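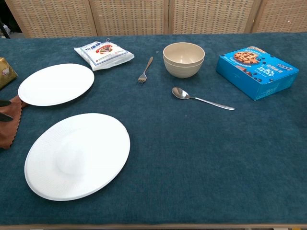 The catalyst pilot hall at Plulano is open to outside groups twice a year, and the September visit was limited to 13 people so that everyone could stand within hearing range of the reactor skids. The program had three blocks: support shaping in the morning, impregnation and calcination before the midday break, and the fixed-bed test rigs in the afternoon. Registration and the safety talk were held in a side room at a table with a dark teal cloth and two white plates on its left side, in front of a woven folding partition. Selim Gündoğdu, who runs the pilot hall, used the talk to cover the site alarm tones, the eyewash locations, and the rule on phones, which are not allowed past the solvent line.

Support shaping

The site buys gamma-alumina powder and extrudes it on a single-screw machine with a 1.6 mm trilobe die. Peptization is done with dilute nitric acid in a separate mixer. The operators judge the paste by torque first and by feel second. On the day of the visit the mixer was being cleaned between batches, so we saw the extruder running on paste prepared the previous evening. The strands came off the die evenly and broke at fairly uniform lengths on the belt dryer.

Crush strength is measured on 70 pellets per lot. Gündoğdu was asked why the sample is that size, and he answered that it was inherited from the Akstead plant, where the method was written, and that changing it would break comparison with the older records. The records go back 2,552 lots. They are kept in one database, with the paper sheets for the earliest lots scanned and attached.

Impregnation and calcination

Impregnation is by incipient wetness in a rotating drum with a spray lance. The metal on the line that morning was nickel, introduced as nitrate. The pore volume of each support lot is measured with water before the solution is made up, and the spray volume is set at 95 percent of that value. Overfilling leaves a film on the outside of the pellets, and the film dries as a crust with a much higher nickel loading than the interior. A tray of rejected pellets cut in half showed this clearly, with a dark ring and a pale core.

Drying is slow and is done in shallow trays. Calcination follows in a belt furnace with four zones and a final setpoint of 643 K. Several visitors thought this low. The reason given was that higher temperatures push nickel into the alumina as a spinel phase, which then needs harsher reduction later on. Off-gas goes through a selective reduction unit for nitrogen oxides before the stack. The analyzer at the unit outlet was out for service, and a portable one had been fitted in its place.

Test rigs

The afternoon was led by Aslı Polat. Her group runs eight parallel fixed-bed reactors from Clastitz, each with its own mass flow controllers and a shared gas chromatograph on a multiport valve. A full cycle through all eight streams takes a little under three hours, so fast deactivation in the first hour on stream is missed for most of the positions. Polat said this plainly and pointed to position one, where short runs are placed when the early data matter.

Reduction is carried out in situ under dilute hydrogen. The heating ramp is held at 2 K per minute – slower than in most published procedures – to keep water partial pressure low in the bed. Pellets are crushed and sieved for screening, and whole extrudates are used only in the two larger reactors at the end of the row. Results from the two sizes are not mixed in the same plot.

The carbon dioxide methanation series was running during the visit. The screens showed bed temperature, pressure drop, and conversion, but the sample codes were covered, as the work is under contract for a customer. A question on sulfur poisoning led to a longer discussion at the guard bed, which is packed with zinc oxide and changed on a fixed schedule. There is no online sulfur measurement upstream of it.

Remaining points

The Orbán building, where electron microscopy and X-ray diffraction are done, was not part of the tour. Requests for it go through Polat's office and need a separate form. Safety shoes are lent at the gate up to size 12. Visitors who need larger ones should bring their own. The slides from the shaping block were sent out afterward, without the two pages on die geometry.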